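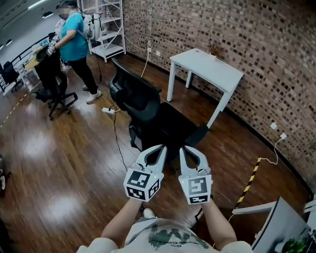
How loud is it on the floor at the Arnby instrument fair? Louder than the organizers' notes suggest, with the worst of it between the drum booths and the amplifier row, where I kept earplugs in all afternoon.

Home Reviews Gear Live Dates Fair Reports Contact

I went on Sunday, April 7, 2024, the second of the two public days. Doors opened at ten. The hall is a former produce market with a concrete floor and a flat steel roof, and low frequencies build up badly along the north wall. Most exhibitors had hung moving blankets behind their booths. These did something for cymbals and nothing for bass.

Lundisen had the largest amplifier display. The new combo is a single 12-inch design with a two-position power switch. I played it at the lower setting for most of a half-hour slot. Clean headroom is good up to the middle of the volume range, after which the low end loosens before the treble does. The reverb is a short spring tank and sounds like one. There is a faint hiss with the guitar volume rolled off, audible even in that room. Asking price is 900 dollars, and the footswitch is extra.

The extension cabinet next to it was set up with the same speaker. Running both gave a wider spread but made the midrange harder to place. I would want to hear them in a smaller room before spending the money.

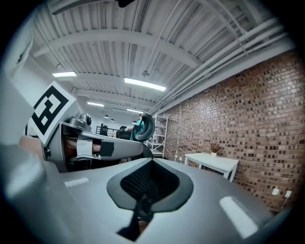 Zillia makes pickups and had a test bench with identical guitar bodies wired to a selector box, so the same phrase could be repeated through different sets within seconds. It was the most useful thing at the fair. The low-output single coils were even from string to string, except for a weak B on the neck position, which the man at the bench put down to pole height. He lowered the bass side by two turns and it improved. The humbuckers were wound hotter than I like, and I could not get a usable clean tone from the bridge position at any volume.

Prendergast occupied the corner by the loading doors with drums. The snare I tried was a 14 by 6.5 steel shell with die-cast hoops. It was tuned high, and it choked at low dynamics until the wires were backed off. Sensitivity near the edge was then acceptable. The throw-off is stiff and would need two hands on a dark stage. They also had a small rack of used cymbals, priced fairly, and a ride with a keyhole crack that was not priced fairly.

The demo stage ran short sets every hour. Seating was for 200 and the two o'clock set, a surf trio with a borrowed organ, had people standing along both sides. The PA was a pair of powered tops with no subs, a sensible choice for the building. Vocals were clear at the mixing desk and muddy by the rear rows. The bass player turned down after the first song and the remaining four were much better balanced.

Practical notes. Parking in the lot behind the hall was full by eleven, and the overflow field is a ten-minute walk on gravel, unpleasant with a tube amp. Tickets bought in February were cheaper than at the door. The repair clinic takes names from nine-thirty and the list closed before noon. My jazz bass went home with the same buzzing nut it arrived with.

The card reader at the food counter was down, so bring cash. Stall 416, at the far end, had flatwound strings in short scale sets, which I have not found locally in two years. I bought three.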